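Zasorar Neighborhood Choir, minutes of the planning meeting, 8 August 2018

Zulema Riquelme in the chair, Trinidad Yáñez taking notes. July minutes approved as read.

1. December concert
Galbraith Hall said yes! We have it for two nights, and the piano will be tuned before the first one. Big cheer all round. 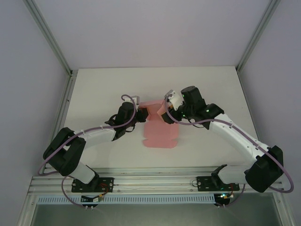
Zulema would like to open with the lullaby set, altos first. Trinidad is still hunting for the second soprano part.

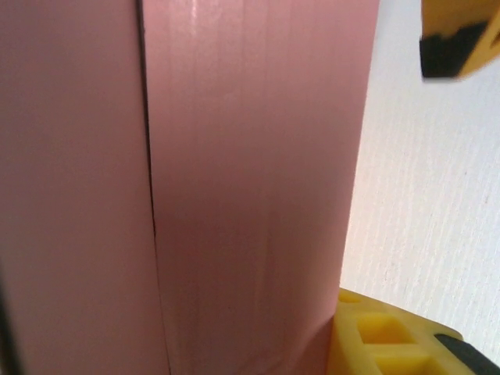
2. Money
The balance is $2,998, our best summer yet. Agreed to buy five new music stands and to put the rest toward the bus to Nekham. 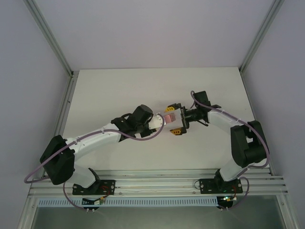
The bus firm wants a deposit by the end of the month. Trinidad will pay it.

3. Joint sing with Zoltholm
Their basses are wonderful and we can't wait. Everyone please learn the round by heart.

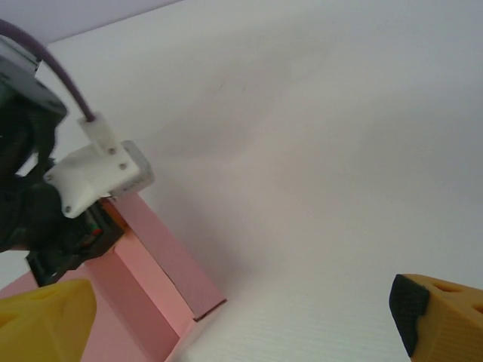 Zulema will send out the recordings tonight, slow version included. Rehearsals restart after the break, same room, with cake.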